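03/08/2023

Slept badly. Woke up at four and lay there doing the sourdough math again, then got up and fed the starter, which had collapsed overnight and smelled like nail polish. Gave it equal parts flour and water and put it on top of the fridge.

Drove to Prenport for flour. The mill shop has gone up again, so I bought 2 bags of the whole wheat and left the rye. Stopped at Esposito on the way back for salt and a coffee. They were out of the coarse kind, so I took fine. I'll have to weigh it this time and quit guessing. 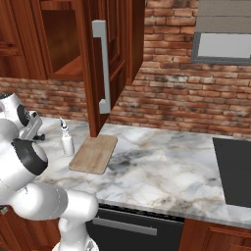 Cutting board and spray bottle on the marble.

Mixed the dough after lunch. 600 grams of flour, all the new bag, and I held back a little water since it felt slack by the second fold. Jalen Ruiz-Ortega called while my hands were covered in it and I let it ring. Called him back at three. He wants four loaves for his mother's birthday and asked if I could do the one with walnuts that I made in November. I said yes, then spent ten minutes looking for the notes. Found them on the back of a gas bill.

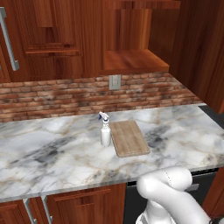 The November loaf had a longer cold proof than I remembered, a full night plus most of the next morning. That means starting his the day before, and I'm working that day until six. I might ask to trade the late shift at Rulla. If not, I'll mix at night and shape before work.

Shaped today's dough at five. One round, one long. The long one tore on the side where I pulled too hard. Both are in the fridge now under a towel.

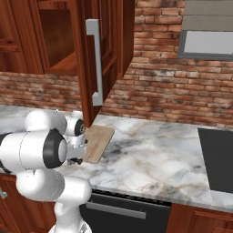 Upper cabinet, door open.

Soup for dinner, from the freezer. Paid the water bill. Read 2 chapters of the rye book and still don't understand the part about the hot soaker. It says to keep the mash warm for hours and then doesn't say how.

Need to buy walnuts and more parchment. Also call Mom back about the weekend. Oven on at six tomorrow, round loaf first.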